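Weekend Host, Tirnlow Garden Stay
Casual, 20 hours a fortnight

Tirnlow is a small guesthouse on the edge of Ballent, with a big veggie patch, a creek at the bottom of the paddock and a steady stream of lovely guests. We're after a second host to share weekends with Shahla Dehghan, and we'd love someone who gets a kick out of making people feel at home.

You'll greet arrivals from 2 pm, put together the breakfast hampers, answer bookings and keep the outdoor areas neat. There's a fair bit of email too – on a fine day plenty of it gets done outside. Our round glass-topped table:

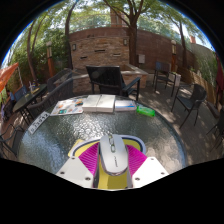
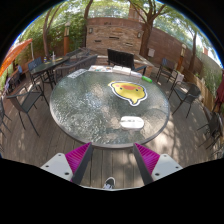 You don't need hospitality experience. A driver's licence, a friendly phone manner and a willingness to get your hands dirty will do nicely, and if you can bake a decent slice we'll be thrilled! We can teach you the booking system in an arvo.

Pay is $749 a fortnight before tax, plus super and as much silverbeet as you can carry. You'll work alternate weekends to begin with, and there's room for more shifts from September, when the wildflower walks start up and the place really hums.

To apply, send Ottavio Dal Bello a page about yourself and the best place you've ever stayed. Please include two referees and let us know when you could start.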